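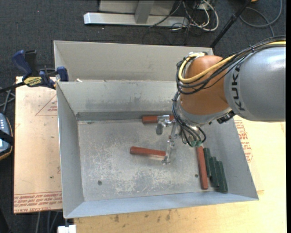

## Bin clearing with learned pushes — does the 113-demo result hold?

**cedari_nl:** Been chewing on the Pistis write-up all evening. They train on 113 demos, then let the arm nudge blocks off the wall before it grasps. I tried it on our KUKA and I'm sold! The green ones packed against the side wall are exactly the case it's meant for.

**pengfan:** Not convinced. 500 trials, yes, but how many started with blocks wedged like that? Liesbeth Willems asked the same thing and got a vague reply.

**cedari_nl:** Fair, but the appendix splits them by start layout — have a look at table 2.

**trusteck_jo:** I read table 2. It lumps "touching wall" with "touching block", and I'd call those different problems.

**pengfan:** Exactly my gripe. Could you post your own logs, cedari?

**cedari_nl:** Will do, once I've sorted the wedged starts from the rest.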